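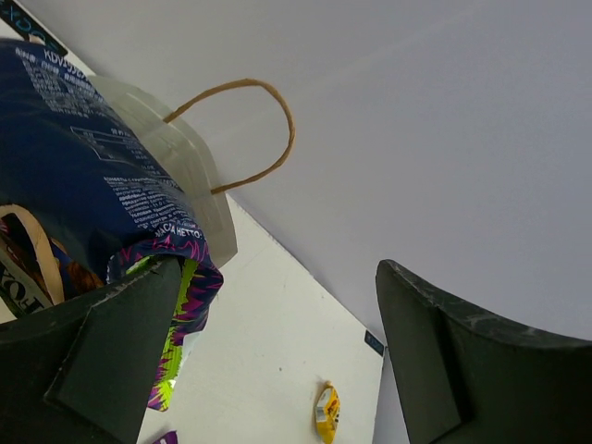
The Porkmont Chamber Jazz Series returns in October with 4 concerts instead of last year's six, and the first goes to the Roltberg Trio, whose pianist, Yurani Montoya, has asked that the hall's beloved Tóth upright be left exactly as out of tune as it is. She has her reasons, most of them in the left hand. Audiences are asked once again to unwrap their lollies before the ballads. A big navy bag of them in glossy, creased film, the small white print on it in Cyrillic, can outplay a brushed snare from any row in the house.

Montoya's group will perform all of Skikatex, the suite it recorded last winter for bass clarinet, upright piano and a drummer who mostly waits. The album has sold 2,872 copies, which in this corner of the music business is grounds for a second pressing and possibly a cake. The label had printed 3,000.

Series programmer Funmilayo Onyeka said the shorter season was an artistic decision, then said it was also a money decision. Attendance across last year's program came to 3,479, a record, though the figure includes the free lunchtime shows and everyone who came in out of the rain.

Doors open at 7 p.m., with music from 7.30. The trio plays two sets, and the bar closes during both of them after complaints from the bass clarinet.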